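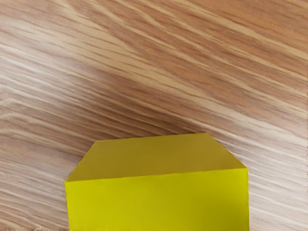 Page last changed: February

Questions I get about oiling wooden tabletops

I run a little refinishing business out of my garage, and my inbox fills up with the same questions every winter when people are stuck indoors looking at their tables. So I put my answers on one page. I'm not a chemist, I just rub oil into wood a lot.

Do I have to sand first?

If there's old varnish on there, yes, all of it has to come off or the oil will just sit on top and stay gummy. If the table has only ever been oiled, a light going-over is plenty. I start at 120 grit and finish at 220. People write to me very proud of having gone up to 400, and that's fine for a jewelry box, but on a dining table the wood gets so slick it hardly takes any oil at all.

Which direction do I sand?

With the grain, always, even when the grain wanders off at an angle and your arm would much prefer to go straight across! Scratches that run across the grain hide beautifully on bare wood and then jump out the second the oil goes on. Wipe the top with a damp rag before you oil and look at it with a lamp held low. You'll see what you missed.

What oil do you use?

Mostly Soltinetti hard oil, the plain one with no tint. I used Bodia for years and still like it for shelves, but it smells strong and my family voted it out of the house. If you already have a can of something you like, use that. I get asked about olive oil from the kitchen too. Please don't, it never really dries and it can go rancid.

Will it make my pale table darker?

A bit, yes. Oil warms everything up, so a light top will go more toward honey, and any streaks that were faint before will stand out. Wipe on some water and you'll get a decent preview (it's close to the color you'll end up with, maybe slightly less yellow). If you want to keep it as pale as possible, look for an oil with a little white pigment in it. Szilágyi makes one. Stir it until you're sick of stirring, then stir it again, or you'll get chalky patches.

How many coats?

Two for most tables, three if you have kids or a habit of setting down wet glasses. Thin coats! Put it on, wait for the time on the can, and wipe off everything that hasn't soaked in. If you think you've wiped enough, get a clean rag and do it one more time.

How long before I can eat on it?

I leave mine 12 hours between coats and then go easy on it until the can says it's fully cured, which for some brands is a couple of weeks. You can put plates down before that, just no hot pans and no soaking wet cloths.

What do I do with the rags?

Read this one even if you skip the rest. Oily rags can heat up on their own and catch fire when they're bunched together. Lay them out flat outside, one layer, until they're stiff, or drop them in a metal can of water with a lid. I don't toss them in the kitchen trash and I don't leave them in a heap "just till morning."

There's a white ring. Is it ruined?

Nope. On an oiled top a white ring is usually shallow. Try a dab of oil on a gray Cledetti pad and rub gently along the grain, a few inches past the mark on each side so you don't leave a shiny spot. Black rings are a different story. Those have usually gone into the wood, and you'll need to sand or bleach.

How do I clean it day to day?

Damp cloth, dry cloth. A drop of mild dish soap if something's sticky. Skip the spray polishes, they leave a film that makes the next coat of oil go blotchy.

Can I oil just the worn part?

You can, and it's my favorite thing about oil. Feather it out at the edges and give it a week or so to blend in. Varnish won't let you do that.

Do you take on tables from out of town?

If you can get it to my garage door, sure. I can't do pickups, my car is full of sandpaper.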